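Clasumano Help > Home and Furniture > Wood

White heat mark on oiled table, is it ruined

Busisiwe Ndlovu
Posted July 24, 2025

Hi all, quick one, hope someone is about. Got a big wooden table from Pelach last November, second hand, medium brown, oiled finish (so the seller said). Put a casserole dish down on a tea towel, towel too thin obviously. Now there's a cloudy white patch the size of a saucer. Plus a couple of older rings from mugs but I can live with those.

Tried so far – damp cloth, no. Washing up liquid, no. Left it two days hoping, no. My mum says mayonnaise. My sister says iron. I'm scared of the iron.

Also the whole top looks a bit dry and dull down one side, the window side. Should I oil the lot while I'm at it? I have half a tin of Tisetti hard wax oil from doing shelves. Don't know if you can put it over whatever is already on there. Paid 363 for the table so not looking to spend loads on a proffesional.

Thanks in advance. Have people coming a week on saturated panic mode, lol, saturday I mean. Well, one of the days.

9 replies, showing best rated

grainandgloss
Member, 1,423 posts

Not ruined. White marks are nearly always fine, it's moisture trapped in the finish, not in the wood. Black marks are the ones to worry about, those have gone right in.

First thing, find out what's on it. Sellers say oiled about everything. Put one drop of water somewhere out of the way, leave ten minutes. Sits there in a bead and wipes off, no change – varnish or lacquer, or an oil in good condition. Soaks in and goes dark – worn oil, or wax that's had it. Then a cotton bud with a bit of meths underneath the edge. Goes sticky, it's shellac. Nothing happens, probably modern lacquer or hard oil. Do it underneath!! Not on top.

If it's shellac stop there and come back, different job.

Otherwise, for the white patch, in this order:

Hairdryer on low, keep it moving, hand's width away. Few minutes. Sometimes that's all it needs. If it starts to fade keep going, if the wood gets too hot to touch stop and let it cool.

If no joy, then the iron. It's not that scary. Clean dry cotton cloth, folded double, iron on lowest, NO steam, empty the water out completely. Press for five seconds, lift, look. Again. Again. People get in a mess because they leave it sat there. Five seconds.

Still there, then a very fine abrasive with some oil. I use 0000 wire wool and a drop of ordinary mineral oil, along the grain, hardly any pressure. It'll cut the sheen a bit so you need to blend it out after. Not for oak, the steel can leave dark specks.

Mayo does work sometimes. It's only the oil in it doing anything. Smells after. I wouldn't.

On the re-oiling. Hard wax oil over old hard wax oil, yes, if it's clean and lightly keyed. Over varnish, no, it never dries properly, you get a tacky top that picks up every crumb. Over furniture polish, also no, polish has silicone in and it fisheyes. So if the last owner was a polish person you need to get that off first. White spirit on a rag, wipe, clean rag, wipe, till the rag stops coming up grey. Open the windows.

Then fine paper, 240, by hand, along the grain, just to take the shine back. Hoover, wipe, leave to dry. Thin coat. Thinner than that. Buff off whatever hasn't gone in after ten or fifteen minutes. Overnight, second thin coat. Check the tin though, they vary.

And do the whole top, not half. If you only do the window side you'll see the join every time the light comes across.

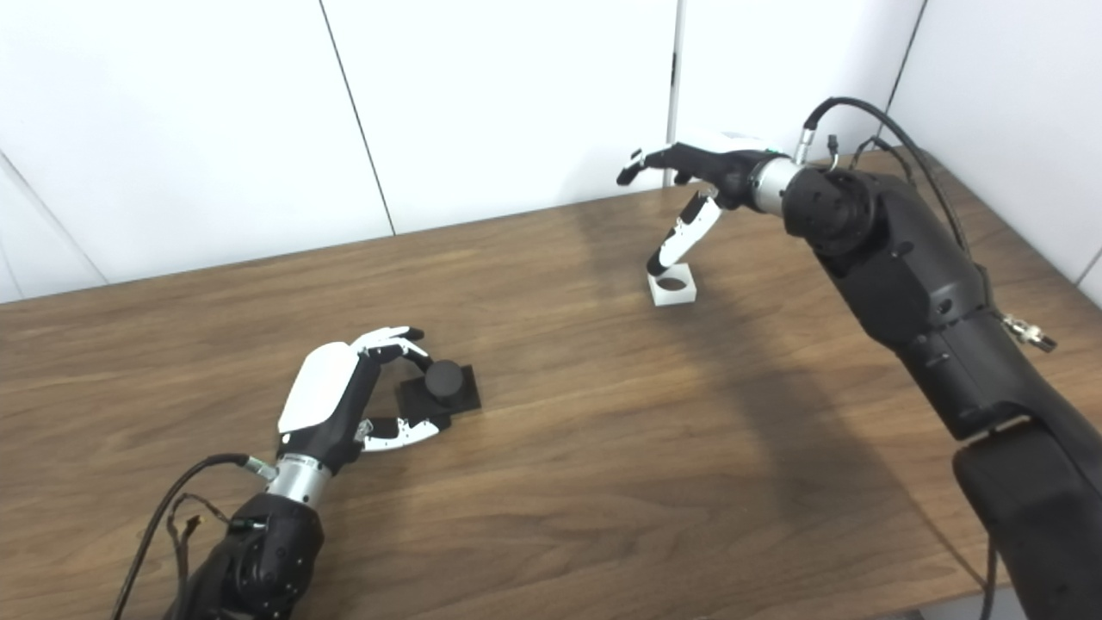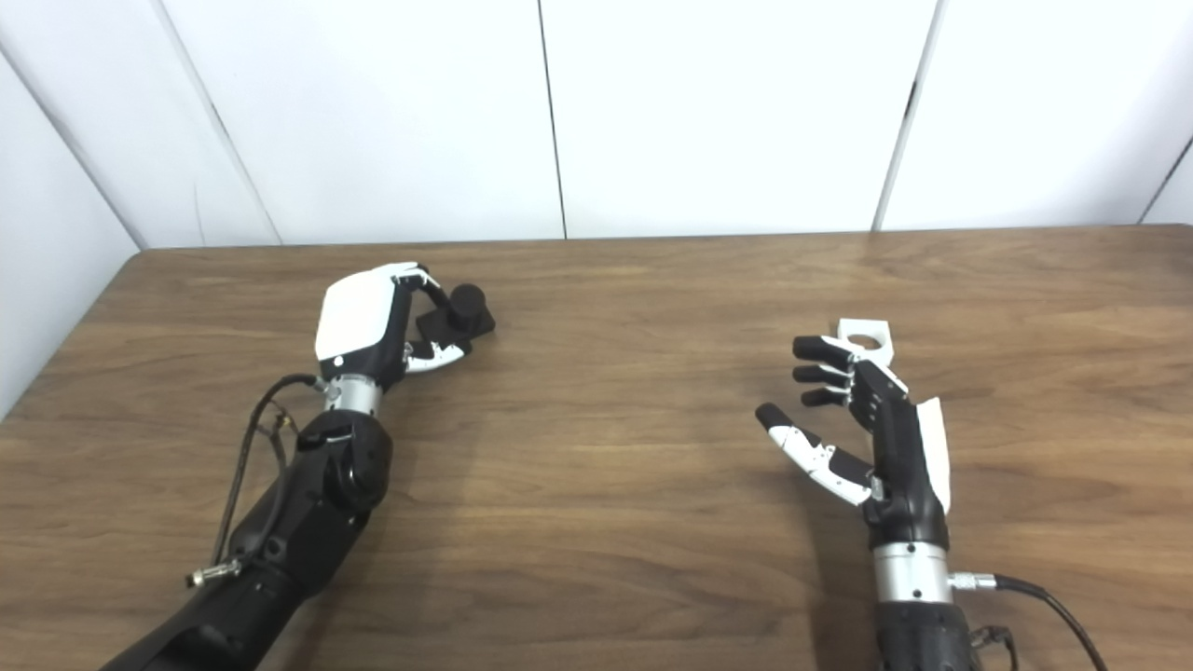 Page 9 of 363

grainandgloss (continued)

Couple of things I forgot. Old rags with oil on them can catch fire by themselves, it's a real thing. Lay them flat outside to dry or put them in a bucket of water. Don't scrunch them up in the bin.

Timings. Hard wax oil is usually dry to touch next day but it takes a week or two to harden right through. So with your guests, if you oil it, do it this week or leave it till after. Cloth on top too early sticks and leaves the weave pattern. Ask me how I know. Light use ok after two or three days, no hot dishes, no wet glasses.

Dull on the window side is most likely sun. Oil will bring some of the colour back but not all. Turn the table round twice a year if the room lets you, and move the fruit bowl now and then or you'll get a bowl shaped dark bit.

Mbeki
Member

Just use the hairdryer. Did mine in 4 mins. Wouldn't bother with the rest

toast_and_marmite
Member

Agree with most of above but careful if its veneer. A lot of tables that look solid aren't. Look at the end grain – do the lines on the top carry on down over the edge? If they do it's solid. If there's a thin line along the edge and the pattern changes, veneer, or some printed stuff in which case no sanding at all and oil won't do anything, it'll just sit there.

With veneer go easy with the iron as well. The glue underneath can let go and then you've got a bubble. I did exactly this on my nan's sideboard, still cross about it.

Toothpaste worked for me on mug rings, the plain white sort not gel. Tiny bit on a soft cloth, rub with the grain, wipe off damp, dry straight away. It's only a mild abrasive. Might be worth a go on your older rings before you start on a big job.

And get proper mats. Cork ones, thick. Tea towels are useless, the heat goes straight thru.

Busisiwe Ndlovu
Original poster

Thank you all!! Did the water drop, it soaked in and went dark so worn oil I think. Meths did nothing. Lines carry on over the edge so looks solid, phew.

Hairdryer got rid of maybe half. Then was brave with the iron, lowest, five seconds, did it 9 times. Very faint now, you'd have to know where to look. Leaving the oiling till after the visitors, there's no way I'd get it done and dry. Will use a cloth.

One more if anyone's still reading – does the Tisetti tin go off? It's got a skin on top. Can I just lift that out and stir or is it for the tip

grainandgloss
Member, 1,423 posts

Cut round the skin, lift it out whole, don't stir it in. Strain the rest through old tights. If it's still runny and no lumps it's fine. Try it on a bit of scrap first and see if it dries. If it's gone like jelly, tip.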